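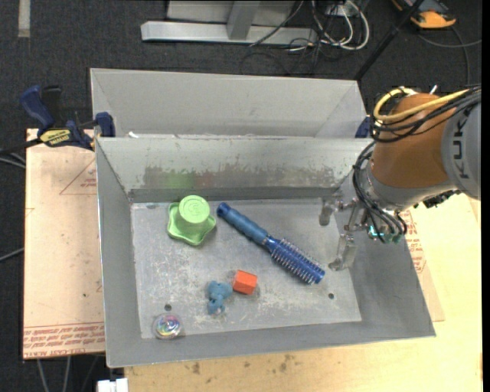 A KUKA arm over a metal bin at Barkanura, with a hairbrush, a clear ball and a few other things to pick up.

The number everybody repeats is 2,000 grasps. I heard it from three people on my first morning at Barkanura, and it had the ring of a sales figure, even though the lab sells nothing. Two thousand tries at picking things out of a bin, each one stored with its camera views and joint angles and a mark for success or failure. Feed that to the learning system, the thinking goes, and it will work out the rest.

I doubt it. I've been doubting it since September, when I was asked to look over the group's plans and came away with more questions about the bin than about the software.

Look at what goes into it. A blue round hairbrush with bristles down its barrel. A bright green plastic thing with a wavy brim. A toy with stubby limbs, a small block, a ball with colors swirled through the middle. It's a fair mix, and I understand the reasoning. Clear plastic is hard for depth cameras, bristles are awkward for fingers, a ball rolls if you touch it wrong. Somebody chose with care. But choosing with care is exactly my worry, because the people who will someday use a machine like this won't choose at all. They'll dump in whatever the truck brought.

Haziq Santoso runs the collection, and he is patient with visitors who argue. His answer is that you have to start somewhere, and that variety comes from arrangement as much as from objects. Turn the brush a quarter turn and it's a different problem. Lean the block on the toy and it's different again. He has 30 objects on the shelf and draws a handful for each round.

I'll give him arrangement. What I won't give him is the bin. The floor is scratched pale and the back wall is smudged, and every example in the set has that floor and that wall behind it. The bin is clamped down. The arm comes in from its own side each time. A learning system has no idea which of these facts matter. It may learn that hairbrushes are picked up by the handle, or it may learn that things next to a certain scuff are picked up from the right. On the test they give it, in the same bin, those two lessons earn the same score.

Defenders of big collections say this washes out with more data. More of what, though? When I went through the log, 1,642 of the entries counted as usable after the stalled runs and bad camera frames were thrown out. That is a respectable amount of work. It is also 1,642 looks at one piece of sheet metal. If you asked a stranger the same question that many times in the same room, you'd know a lot about the room.

Then there are the failures. Of the usable entries, 367 are misses, and the plan was to train mostly on the successes and keep the misses aside. Yolotzin Zepeda, who labels them, thinks this is backward, and I'm with her. She showed me a run of them in a row on the screen. In one the fingers closed beside the ball. In another they had the brush by the bristles and lost it on the way up. She had typed her own notes next to each — "slid," "pushed under," "too low" — in a column the software doesn't read. That column is worth more to me than the next thousand clean picks, and it took her most of a month.

I should be fair about the cost. An arm like that is slow to set up, and moving the bin means lining up the cameras again, which eats a morning. Changing the lighting means arguing with the people who share the room. Every hour spent making the set more varied is an hour when the counter doesn't move, and the counter is what goes in the report. I don't blame anyone for wanting it to move. I've written reports.

Still, the smaller set from Mindari, which Haziq's group uses for comparison, was gathered in four kinds of container, one of them a torn cardboard box. It has fewer grasps and uglier ones. I'd bet on it in a strange kitchen, and I told Haziq so. He said he'd take the bet if I bought the container.

So I brought in a dishpan. As of this writing it has been under the arm for two afternoons, and the success rate has dropped far enough that somebody suggested leaving those runs out of the set. I've asked them to wait until Yolotzin has been through them.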